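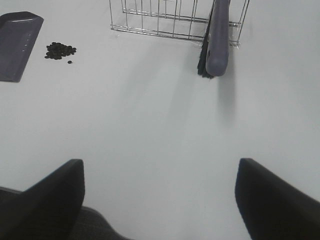 View from the wrist, 9 a.m. Fingers open, brush against the rack, pellets by the dustpan.

Search posts

Cell 2 at Hatley, August upkeep. The sweeping cell needs a good wipe before it will sweep. I bring my own cloth.

Finger pads get swapped every 21 shifts. Raed Farah wrote 26 on the cabinet door – we go with 21, in pencil, underneath.

After new pads I re-zero the grip on the brush handle. Too soft and it droops. Too hard and Tsutomu Maruyama hears the motor from his desk and sends me a question mark.

One pellet always strays from the pile. I count that as part of the calibration.

Contact | © Terkberg | Back to top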